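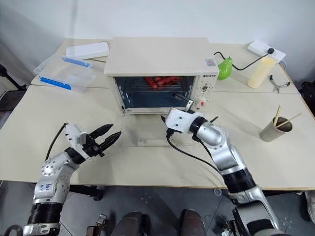 *Right gripper on the oven door handle, left one waiting its turn.*

05/02/2022

I've been promising a budget post for ages, and the Jumurance spending plan is finally in a state where I can talk about it without changing every line the next morning. So: what we're buying for the two-arm bench this year, what we're putting off, and a few things I'd do differently if I were starting over with an empty room and the same money. I love this stuff. I know spreadsheets aren't why most of you read a robot blog, but picking equipment is half the fun for me and I'm going to go on a bit.

For anyone new, Jumurance is our kitchen chores project. Two arms, one table, ordinary household things. The toaster oven is our main task right now: get the door open, deal with the food on the rack, close up again. It sounds so small when you type it out! It has eaten more bench time than everything else on our list.

## The number

We have $3000 to spend between now and September. That's for everything that isn't the arms themselves, which were bought out of a separate pot before I started writing here. So the arms don't appear in the plan at all, and it took me a while to stop thinking of that as the expensive part being over. The arms were one invoice. What comes after is a long trickle of cables, mounts, fingertips, clamps, groceries, storage drives and shipping charges, and the trickle needs a plan more than the invoice did.

Maëlys Guérin keeps the running sheet with me (she does the hardware, I do most of the task setup and the complaining). Her rule, which I fought and then gave in to, is that nothing gets ordered unless it has a line on the sheet with a task name next to it. "Useful to have" is not a task name. I lost a very pretty label printer that way.

## Cables first, and I mean it

If you take one thing from this post, put money aside for cables before you look at anything shiny. Each wrist has a camera on a mount, and each of those cameras has a cable that has to follow the arm everywhere it goes. Reaching for an oven door puts the wrist low and turned in, and then the cable sags toward the table and drags over whatever is down there.

We set aside $300 for this, which buys a full spare set for both arms plus strain relief clips and some braided sleeve. We're ordering from Veltesel, who will make them to length if you send a drawing. Lead time is four weeks. That lead time is the whole argument, in my opinion. A cable that dies on a day when you have a spare costs you a few minutes with a screwdriver. A cable that dies when you don't have one costs you a month of that wrist camera.

How to measure: put the arm in the worst pose your task asks for, tape a piece of string along the path you want, and leave slack at every joint. Then move the arm to the second worst pose and do it again. We measured in one tidy, upright pose the first time and the drawing we nearly sent off was far too short. Maëlys caught it. I would have mailed it!

## Props are equipment

Our old sheet had a line called "misc" and all the household stuff went in there, and of course misc turned out to be enormous. Now props get their own section and I feel so much better about it.

The oven is the big one. I want a second toaster oven of a different make, with a door that feels different and a handle at another height. One oven teaches you how to open one oven. After that come the little things that sit around it: food containers with latches, cups in a few shapes, chopsticks, trays, a power strip. We keep some of that on the table while the arms work. A bare table makes for nice clean runs and then everything falls apart the moment somebody sets down a mug.

Things I've learned about buying props:

- Buy two of anything with a hinge or a latch. Hinges get opened more in a week here than in a year in someone's kitchen.
- Write down the exact model. Stores swap versions without changing the box much, and the replacement handle may not sit where the old one did.
- Secondhand is great for ovens and terrible for clear plastic containers, at least in our experience. The latches have already lived a full life.
- Keep the receipts in the same folder as the sheet. (I'm talking to myself here.)

We get most of the used things in Fraser, where there's a big thrift barn by the highway with a whole wall of countertop appliances. I could spend a Saturday in there with no purpose at all.

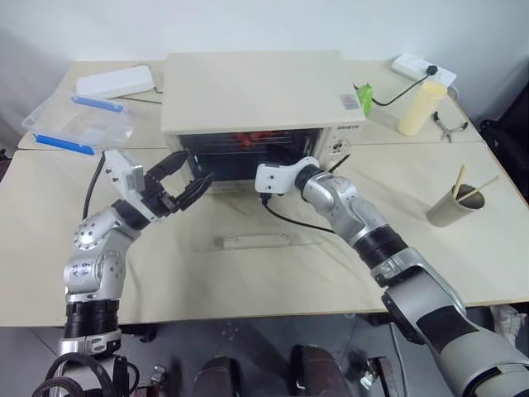 ## Tables and other boring purchases

We currently work on tables pushed together, and I'd like to price out a single top. The seams haven't ruined anything, but a fingertip sliding flat along the surface can find one, and tables that are only pushed together can wander. My cheap fix for this year is a set of clamps underneath plus tape marks on the floor for the legs. If the clamps do the job, the money for the new top goes somewhere more exciting.

Lighting is the other dull item. I've got two diffused panels on the list. Cameras and glass doors don't get along, and glare that I barely notice standing up is a big white patch from down at the wrist. I'd put lighting ahead of a better camera every time. A nicer camera will give you a very crisp picture of the same glare.

Then drives. Recording several cameras at once fills space at a rate that still surprises me, and deleting things in a hurry is how you lose the one session you needed. We're budgeting storage by the session now. Our long sessions run 95 minutes, so I took the file size from one of those, multiplied by the sessions we've scheduled through September, and then doubled it. The doubling isn't science. It's what I should have done last time.

## Fingertips

This is my favorite section of the sheet and the one I'm most likely to overspend on.

The two-finger grippers are good at a lot of things, and then you ask them to deal with a pane of glass. The edge is thin and hard, and it gives the fingers very little to hold on to. You want a bit of softness in the fingertip, but soft tips wear, and worn tips make Tuesday's runs behave differently from Monday's without telling you why.

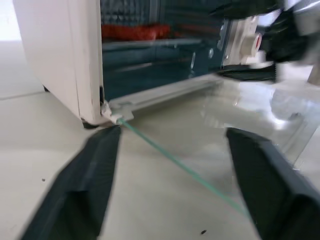 *Wrist camera view, with the fingers on either side of the glass edge.*

We're planning to try the Prakness pads, which glue onto a finger and peel off again with a little heat. A friend at another lab swears by them. I'm ordering a small pack first and fitting them to one arm only, so we can run the same door task left and right and compare. If they hold up, a bigger pack goes in. If they don't, I'll print our own with a pocket for rubber sheet, which I secretly want to do anyway.

One thing to plan for: any change to the fingertip changes the gripper's reach slightly, and whatever you tuned before needs a check. We put half a day on the calendar for every fingertip swap. Put your time on the sheet next to the money! It's the same budget, really, and it helped us say no to a couple of things that looked nearly free.

## What we're not buying

No third camera angle for now. No mobile base (I can dream). No fancy tool changer either, much as I've had the tab open for weeks. I'd take a drawer full of spare cables and a second oven over any of them this year, and I'm kind of amazed to hear myself say it.

There's also a chunk we're leaving unassigned. Maëlys wanted it bigger, I wanted it smaller, and we landed on enough to replace one broken item without having to reshuffle everything else.

The Veltesel drawing goes out Monday, once I've measured the left arm one more time. If you run a two-arm setup and have found a cable route over the wrist that doesn't drag on the table, please leave a comment with a sketch or a description. And if you have strong opinions about toaster ovens with odd handles, I'm heading back to Fraser soon and I'm taking requests.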